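第四章 腕部相机与夹爪的日常校准

先说一句,这一章我是照着自己每天早上的顺序写的,跟 Clinurik 控制器自带的那份说明不完全一样。那份写得很全,可是翻来翻去容易漏步骤,所以我干脆把 Grarau 工位上真正要做的几件事重新排了一遍。没装过夹爪的同事请先看第三章,拧完螺丝再回来!

4.1 开始之前

1. 把机械臂切到手动模式,速度限到 5%。我知道很慢,忍一忍。
2. 确认急停按钮伸手就能够到,按一次,再旋开复位。
3. 用干的无纺布擦腕部相机的镜头,从中间往外转着擦。酒精别碰,镜头上那层膜很娇气。
4. 打开 Lagman 调试软件,进“工具”页,选“腕部相机”,等画面出来。

注意:开机后画面头 30 秒会自己调曝光,忽明忽暗都算正常,这时候别急着动参数。(我第一次就在这儿白折腾了半天。)

4.2 夹爪张开,看左右是否对称

5. 在软件里点“全开”,听到电机停下来再松手。
6. 机械臂移到观察位,也就是程序里的 P1 点。到位以后先别夹东西,台面中间要留出来。
7. 把画面放到全屏。
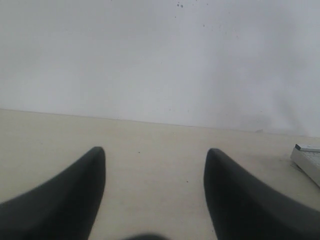 校准的时候我最看重的是两根手指的指尖高不高得齐。齿轮装错一个齿,软件里的开度读数照样漂漂亮亮,可是画面上一边高一边低,一眼就能看出来。我习惯先盯指尖,再看两指中间的空当,像图上这样两个指尖差不多一般高、中间敞着一大块台面,我就接着往下走了。右边手指看着稍微大一点、近一点,这点差别我不会单凭画面去调,留给 4.3 的标定板去判断。两指根部之间那团模糊的黑影离镜头太近,对不上焦,别为了它去拧对焦环,一拧台面就跟着糊了。

8. 指尖明显一高一低的,点“回零”,再全开一次。
9. 回零以后还是歪,就断电,回第三章检查齿轮的对位线。千万别用手硬掰手指!

小心:夹爪通电的时候手不要伸进两指之间,哪怕软件显示“空闲”。我们组的 Mawuli Akolgo 专门写了张纸条贴在控制柜门上,就这一句话。

4.3 标定板

10. 把标定板平放在台面中间,有编号的一面朝上。
11. 机械臂抬到离板 300 毫米的高度,这个数在“标定”页里填好,不要目测。
12. 点“采集”。软件会自己换几个角度拍,中途别碰桌子,也别靠在桌沿上(对,说的就是我)。
13. 采集完看误差栏。绿色就保存,黄色重来一遍,红色多半是板子没放平,或者镜头支架松了。

保存时文件名请带上工位编号,我们这台是 147。以前大家都叫“新建标定”,后来找起来真是要命。

4.4 清洁台面和画面里的小黑点

浅色台面有个好处,掉了什么碎屑都看得见。上面那张图里台面上就有两个很小的黑点,靠墙那边还有一小块灰乎乎的东西,墙上也散着几个小点。碰到这种情况我是这么查的:

14. 让机械臂左右慢慢移一点。黑点跟着台面走,脏的是台面;黑点停在画面原处不动,那就得查镜头或者感光片了。
15. 台面上的用湿布擦掉,擦完晾干再放标定板。
16. 镜头上的重做第 3 步。擦了还在,别拆相机,把序列号发给 Cliston 的售后,让他们寄替换件。

提示:台面边上要是放着键盘之类的东西,跑自动程序之前请挪到机械臂的活动范围外面。碰撞检测能让手臂停下来,可它停之前那一下也不轻。

4.5 收尾

17. 夹爪半合,机械臂回原位。
18. 在软件里导出当天的标定记录,放到共享盘的“腕部”文件夹。
19. 速度恢复到平时的设定,再切回自动模式。顺序别反过来。

本章更新于 2023年4月14日,对应一月份换过的那版夹爪固件。用旧固件的工位没有“全开”按钮,请在开度栏里直接填最大值,其余步骤照做。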